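Tags: robot arms, teleoperation, training data, beginners
143 views · Share · Follow

How many demonstrations before it stops being my fault?

Gruvik

We are teaching a two-armed setup to put pill bottles in a basket. It sounds like a job for a bored toddler, and the toddler would be cheaper. The examples are all recorded by hand: someone drives the arms, a bottle goes in the basket, we save it and do it again until somebody wants lunch.

The plan says 1,000 recordings. My question is whether they should all be tidy. One half of our group deletes any run with a fumble in it. The other half keeps everything, including the runs where the driver plainly forgot which hand was which. I have been on both sides, depending on whose fumble it was. Also, does it matter if the basket starts in the same place each time?
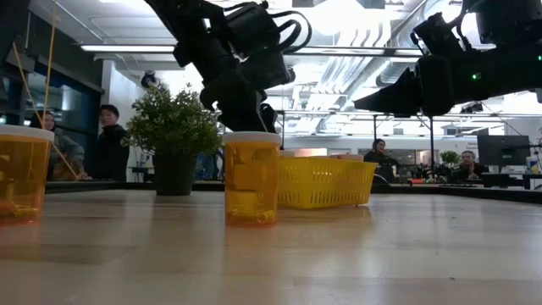

Gutis

Keep the fumbles, provided they end well. A run where the gripper misses, backs off and gets the bottle on the second go is worth more than another perfect one, as your robot is going to miss and it would be nice if it had seen what comes next. A run where the driver misses and gives up teaches it to give up. Bin those.

What I would cut without mercy is dithering. If the arm hangs in mid-air while the driver has a think, the model learns that hanging in mid-air is part of the job. We had one that paused over every object like a man choosing a sandwich. Took us until Thursday to work out that it had picked this up from me.

As for the basket: move it. Turn it as well. If it never shifts, you're teaching the arm a spot on the table and it will go on dropping bottles there long after the basket has gone. 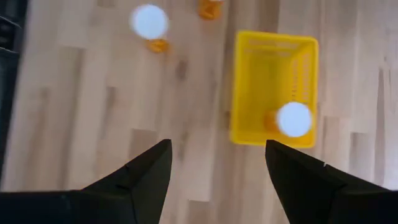 Same goes for the bottles. Some upright, some on their sides, some near the rim where the fingers have to squeeze in. People always set things out neatly without noticing, so write the starting layouts on a list beforehand and make the drivers stick to it. They will complain. Mine did, and then started "improving" the list.

Before you record the lot, train on a small batch and watch it fail. You will learn more from that than from arguing over the delete key.
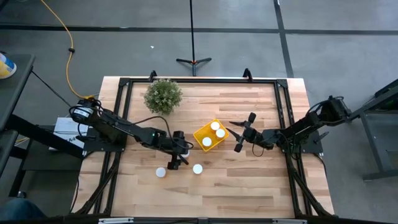 Then go and collect more of whatever it failed at. Mark each run good, rescued or bad while you still remember which it was. We left ours till the end of the week and I would not trust a single label.

14 people found this helpful · 3 comments

Korkonach

just record more

2 people found this helpful

Ma

Agree with most of Gutis, but swap drivers too. Everyone has habits. One of ours always came in from the left, so the robot did as well, and it was hopeless whenever something stood in the way. With 2 drivers you get two sets of bad habits, which seems to confuse it in a useful manner.

Check your wrist views before each session as well. I lost an afternoon to a loose cable and a very smooth set of recordings of nothing.

Filed under: Robots & Machines > Getting Started
Contact us · Back to top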